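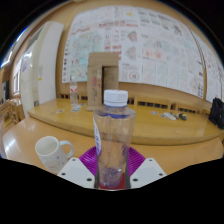
Clear bottle held between the two white fingers, purple ribbed piece behind it

Home Queue Closed Parts Shift notes
Search tickets... Go
Updated in April by Bottle Desk, Gauthier site

Ticket 392: gripper lets clear bottles slide

Problem
Glass and cans fine. Nearly empty clear plastic bottles slip in the Drundlow sorting cell, mostly on the turn toward the bin. Cell stops, somebody walks over, picks up the bottle, hits resume. We were doing that all morning.

Tried so far
- Wiped both fingers. No change.
- Closing force up one step. Thin bottles buckled, so back down.
- Lowered the grab point to the bottom half of the bottle. Big improvement!
- Slowed the turn to setting 2. Better again.

10:40 update
Ran 5 crates with the low grab and slow turn and had one stop in the whole lot. I'm thrilled. Please leave the force where it is, night shift.

2:15 update
Jellix support asked for the log and I sent it. They want to know if labels matter. I can't tell yet, the one that dropped had its label half peeled.

What it changes for us
We used to hand sort over 2,000 bottles a shift and my wrists knew it. Now two of us check rejects and write up tickets like this one, and I get to teach the thing which bottles are awkward (I love this part). Folks on the Uvgate line asked if they lose the hand table. It stays for cracked and odd-shaped ones, and everybody still rotates through it.

Still open
Small bottles with a wraparound label. Will try a lower grab on those next.

Status: watching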